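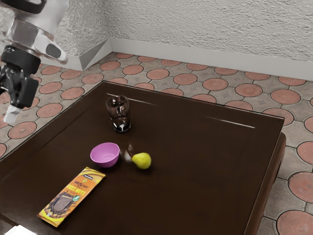
A tabletop in the simulator, with the arm off to the left of the glass, bowl, pear and chocolate bar.

Güven Yaman has watched a lot of planning demos, and he would like to see fewer of them. He maintains Pudar, the motion planner that Rotent ships with its arms, and when we spoke in February 2021 he was in no mood to sell it.

"Everybody's planner works in simulation," he said. "Mine works in simulation. Ask me what that's worth."

So I asked. The team's nightly run covers 600 rendered tabletops, and Pudar finds a collision-free path in nearly all of them. Yaman doesn't put the rate on slides. The simulator hands the planner the exact pose of every object, he pointed out, and no camera will ever do that.

"Take a drinking glass. The renderer knows where the rim is. A depth sensor sees the table through it and tells you there's nothing there. Then your beautiful path goes straight through the glass."

Rotent's answer is Qudah, a perception layer that guesses at clear and shiny things from color images. I had read the company's claims for it and told Yaman I found them thin. He didn't argue much. It was trained on rendered glassware, he said, and the first real test used 24 objects, only 2 of them transparent.

"That's not a test. That's a lunch tray."

A larger trial, with 200 real objects, is set for March. I asked what result would make him pull Qudah from the release. He said the team hadn't agreed on a number. I said that sounded convenient.

"It is convenient," Yaman said. "I've asked for one in writing."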